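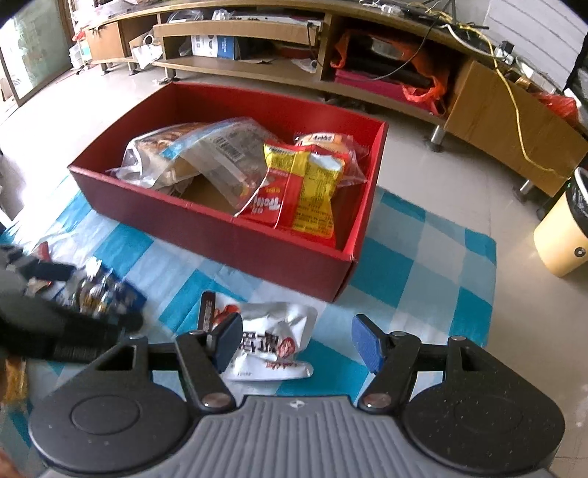

Red box, checkered mat, snack packet

2018-04-27

So I spent all of last Saturday on my knees pushing on a plastic chest, and I loved it! My sister-in-law signed me up for a CPR refresher at the community hall in Faltinmont, and I went in thinking I'd coast, having done the same course back in college. I did not coast.

We were eight people and three manikins, which meant plenty of turns for everybody. Our instructor was Fiachra Hanrahan, a retired paramedic with a huge voice, and he had us doing compressions before we'd even found out where the coffee was. Two minutes doesn't sound like much. Try it at full depth with somebody counting in your ear and you'll see why they teach you to swap!

The manikins have come a long way too. The ones I remember just clicked (or didn't click, and you guessed). These had a row of lights on the shoulder that went green when your rhythm was good, and mine stayed stubbornly yellow for the whole first round. I was going too fast – way too fast, like I was trying to win something. Then Fiachra told me to let the chest come all the way back up between pushes, and that one fix slowed me down and got me my greens. I might have cheered out loud.

After lunch we moved on to the trainer defibrillators. I'd been nervous about that part for years, I think from watching too much TV. The trainer talks you through every step, and once you've heard the prompts a few times they stop being scary. We practiced with a partner: one person keeps up compressions while the other one gets the pads on. Mrs. Tshabalala from the bakery was mine, and she is FAST. I was still peeling the backing off my first pad at the point where she'd had both of hers down and was telling everyone to stand clear.

The last part was choking, adults and then infants. The infant manikin weighs almost nothing and I held it like it was made of glass, so I got told (kindly) to be firmer with the back blows. I went over that one four or five times and I'd still like another go.

My shoulders hurt until Tuesday and I have a bruise on one knee the size of a plum. Bring a cushion if you go!

The class cost me 90 dollars with the card and the little booklet included. They're running the next one in June, same hall, and I've already talked my husband into it. He thinks he's going to get green lights on his first try. We'll see.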